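Can a machine do my chores yet?

Posted in July

My sister-in-law asked me this over dinner, because I'm the one in the family who reads about this stuff, and I gave her a bad answer. I said "sort of." She said sort of wasn't going to empty her dishwasher. So I went home and tried to write down a better answer, and this is it.

First, what I do for a living, so you know where I'm coming from. I run the packing side of a small mail order business in Harb. We ship snack boxes and household odds and ends, 900 orders in a good week. At home I have two kids and a dryer that is never empty. I have a strong interest in a machine taking over either place. I'm not a programmer and I don't own stock in any of these companies.

At work we have one piece of automation that earns its keep, a case sealer from a company called Navau. You push a closed carton in one end and it comes out taped. It has run for four years and I've replaced the blade and one belt. It does one thing with one kind of object, and as long as the cartons are the size it was set for, I don't think about it from one month to the next.

Everything before the sealer is done by hand. A person reads the slip, walks the shelves, picks the items, puts them in a box so they don't get crushed, and adds paper. I've had three salespeople tell me they could automate that. The most recent one was from Pukton, and to be fair to them they let me send a crate of our real stock to their demo room and then come watch the arm work on it.

It did very well with tins and small cartons. It did fine with jars, slower than my people but steady. Then we got to the soft things. It picked up pouches of dried fruit by suction and dropped some of them on the way over. It crushed a bag of crackers. It would not pick up a mesh produce bag at all, since the suction cup had nothing to seal on. Out of 122 items it placed 114 where they were supposed to go. The salesman thought that was a great score. If one of my packers missed eight items out of 122, I'd be having a talk with them.

I don't want to be unfair about that. Five years ago I saw a similar demo and it was a lot worse, and the items had been chosen by the company. But there's a gap between "works most of the time" and "I can go to lunch," and the gap is where all my labor cost is.

The trouble is with things that change shape. A tin is the same tin whichever way you turn it. A cloth bag with a drawstring has no fixed shape, so every time you put one down it's a new object. A bag of chips is mostly air, and you have to hold it hard enough that it doesn't slip and lightly enough that you don't end up selling crumbs. People learn that by the age of six or so and never think about it again. I can't explain how I do it, which makes it hard to write instructions for.
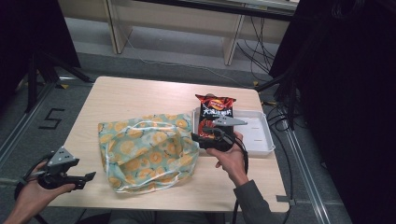 The newer approach skips the instructions. You have people do the task many times with grippers in their hands, record all of it, and train the machine on the recordings. I've read what I can on this and I think it's the most promising thing going. It's also slow, dull work for whoever is doing it. Picking up a bag and setting it down isn't much of a job the first time, never mind the fortieth. And you need variety, because a machine that has only seen one kind of bag on one kind of table may not know what to do with mine.

A group called Burkumum put out a write-up in the spring that I thought was unusually straight about this. They trained on tidying a tabletop, then moved the same setup to a different room with a different table, and the results dropped a lot. They printed both sets of results. I wish more of them did that. Most of the videos I see are one good run, sped up, with music.

Now the house. I went through my own chores and tried to say where each one stands.

Vacuuming is done, more or less. Ours gets stuck under the couch and eats socks, but the floor is cleaner than when it was my job.

Dishes are half done and have been since before I was born. The dishwasher washes. Loading and unloading is still me. I've seen arms unload a rack in a lab, one plate at a time, and I could have done the whole load while it was thinking about the second bowl.

Laundry is the same story. The washing and drying are solved and the folding isn't. I watched a machine fold a stack of T-shirts this winter and the folds were nicer than mine. It took 40 minutes. I might accept that, since I'd be asleep. But the shirts were handed to it clean and all one size, and what comes out of my dryer is a fitted sheet with a ball of socks inside it.

Putting away groceries, which is the one I'd pay the most for, isn't close. It's the soft bag problem again, plus a fridge door, plus knowing where the chips go.

So my better answer to my sister-in-law is no, you can't buy it this year, and I wouldn't put money down on anything that says you can. I'd guess a shop like mine gets something useful first. We can put up with a big ugly machine in a corner and we can change our shelves to suit it. You can't ask a family to do that with a kitchen.

I told Pukton to call me again next year. I'm going to send them the same crate, and I'm adding more chips.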